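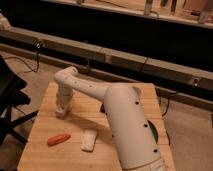
Figure 1. White robot arm on a light wooden tabletop.

Flood warning and evacuation in the lower Cuautle valley
Project report, Geography and Hazards module
27 Mar 2025

1. Introduction

This report looks at how people in the lower Cuautle valley were warned before the January flood, and how they moved to safer ground. The river left its channel at two points above the village of Casitz during the night. By morning the low road was under water and the footbridge at Flilluvier had gone. A total of 2,782 people live in the area covered by the valley flood plan, most of them in Casitz and the farms south of it.

The flood itself has been described in the district report. We did not repeat that work. Our questions were when the warnings were given, which of them people received, and what they did next.

2. Study area

The Cuautle is a short, steep river. It falls quickly from the hills above Flilluvier and then slows on the flat land at Casitz, where the older houses stand close to the bank. The soil in the upper valley is thin over clay and was already full of water after a wet December. There is one gauge, at the Flilluvier weir, and no gauge on the side stream that joins the river below it. The side stream matters, as it came up first.

The plan gives two assembly places: the school in Casitz and the sports hall at Flilluvier. The sports hall can take 400 people. The school has no stated limit.

3. Method

We used the warning log kept by the district office, the gauge record for the night of the flood, and 15 interviews with residents. The interviews were done in people's homes or at the school and followed the same list of questions. We also walked the evacuation route from the south farms to the school, noting where it crossed low ground.

The interviews were not a random sample. We spoke to people who answered a notice in the shop, so households that have moved away since the flood are missing. We had no access to the phone company's records and could not check when text messages arrived.

4. Findings

4.1 Timing of the warnings

The gauge at Flilluvier passed the alert level late in the evening. The first text warning is in the log 4 hours before water reached the main street in Casitz. On paper this is enough time to clear the whole village on foot. However, the text only asked people to "stay aware of river levels". The message telling them to leave came much later, when the low road was already closed.

4.2 Which warnings were received

Most of those we interviewed had seen the first text and gone to bed. The siren at Casitz was heard in the centre of the village but not at the south farms, where the wind was blowing the wrong way. Several people there left only after a neighbour knocked on the door. Older residents without mobile phones relied on relatives ringing the landline.

4.3 Movement to the assembly places

The marked route from the south farms uses the low road for part of its length. Once this flooded, people drove up the forestry track to Predo, a hamlet on the ridge which is not in the plan. They sheltered in the chapel there until daylight. The district office did not know they were at Predo and sent a boat to look for them, which kept it from being used in Casitz.

The school opened on time. The sports hall was opened late and hardly used, as the loss of the footbridge cut it off from the west bank.

5. Discussion

The weak point was the wording and order of the messages. The gauge worked and the log shows staff were on duty through the night. A text that names the streets and farms at risk, and says plainly when to leave, would have made better use of the time available.

The route map also needs changing. Predo should be added as a third assembly place, with blankets and a radio kept at the chapel. A gauge on the side stream would give earlier notice, but we could not find a cost for one.

6. Further work

The interviews should be repeated with households that left the valley. It would also be useful to test the siren at the south farms in different wind directions.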